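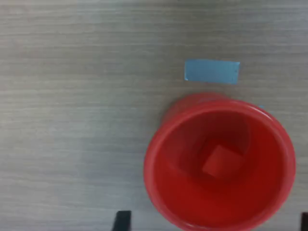 September 12, 2026

Got to 131 examples on the cup task this week, up from 80. I'd hoped for more, but I threw out 11 where I'd nudged the arm halfway through and the recording had a long pause in it.

The cup and cube are both red, and from the wrist camera the cube is only slightly lighter than the cup around it, though its top face still stands out. I'm leaving it like that for now. The bits of blue tape stay put too, so every run is on the same table as the last.

Next I want some 50 more with the cup further left, where there's a lot of bare table. Then I'll train again on the Weven box and see if it still misses the rim.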